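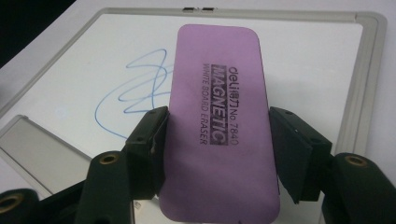 Foam magnetic erasers leaving gray haze – worth keeping or go back to felt?

Board: Classroom and Office Supplies
Replies: 10

marker_tray
January 2, 2024
We have two whiteboards in the tutoring room and I'm trying to settle on one kind of eraser for both. At the moment it's the purple Deli ones, No.7840, the magnetic kind. They wipe fine for a week or two and then I start getting a gray haze over the whole board, worst in the middle where everyone writes. Is that the eraser, the markers or the board? I have 22 more of them in a box, so I'd like to keep using them if there's a way.

southhallway
Probably the eraser is loaded up. Foam holds the dust on the face and once it's full you are just moving it around. Knock it against the inside of a trash can and try again.

Ayman Erraji
What markers? We had the same haze in room 304 and changed erasers twice before anyone thought to change the markers. The cheap ones leave something oily behind. We use Nellix now and the haze is mostly gone. Same erasers.

marker_tray
Markers are Clerico, the black and the blue. Red is whatever people bring in.

plumline
Felt. I don't know why people buy foam. A felt block with peel-off layers lasts me a full school year, and when it's dirty you pull off a strip and you have a clean face.

southhallway
Felt blocks shed, though. I had fuzz in the tray and all over the marker caps. And the strips cost more than another foam eraser would.

plumline
Mine don't shed. You may have had a bad one.

Essam Saber
I order for four floors so I'll give you what I do.

Foam gets washed every two weeks. Lukewarm water, a drop of dish soap, press it flat against the bottom of the sink and let go, repeat until the water runs mostly clear. Don't wring it. The foam will come away from the magnet side if you twist it, at least on the ones we've had. Stand it on its long edge overnight. It has to be dry all the way through before it goes back on the board or you'll get streaks that look a lot like the haze you're describing.

The board gets a wipe with a damp microfiber cloth on the same day, then a dry one. If the middle is still gray after that, the surface is worn and no eraser will fix it.

We budgeted 2,584 for board supplies last year, all floors, and erasers were a small part of it. Markers were most of it.

marker_tray
Thanks, that's useful. I have never washed one. Two questions. Does the color come out in the sink, and does the magnet rust?

Essam Saber
No color that I noticed, but we've had white, blue and green, not purple. Rust, yes, on one batch we left sitting in a bucket. If you rinse and stand them up you should be fine.

Ayman Erraji
I'd still change the markers first. Washing erasers every two weeks is a lot of work for a tutoring room.

southhallway
Agree with Ayman on the work, disagree on the markers. I've used Clerico for years on a glass board and never had a problem.

Ayman Erraji
Glass is different. Almost anything comes off glass. Marker_tray, are yours painted steel or melamine?

marker_tray
One of each, I think. The eraser sticks to the one by the door. The other one it slides right off, so that eraser lives in the tray. The one by the door is the cleaner of the two.

plumline
Then there's your answer. The one it won't stick to is melamine, and they all go gray. The magnet is no use to you on that one either.

Ayman Erraji
Could be. Try a new marker in one corner of it anyway, leave it overnight and wipe with a clean eraser out of the box. If the corner comes up clean the surface still has some life in it.

marker_tray
Did the corner test. Blue Clerico left a faint line after a night. A Nellix I borrowed from next door came off completely. I also washed one eraser the way Essam said and the water was black for a long time. Back on the board by the door it wipes like a new one. So some of both.

I'm getting a pack of Nellix for the melamine board and using up the Clerico on the steel one. Washing once a month to start with.

plumline
Still say felt for the melamine.

Essam Saber
Once a month is fine if the room isn't used every day. Put a date on the back with a paint pen so you know which ones have been done.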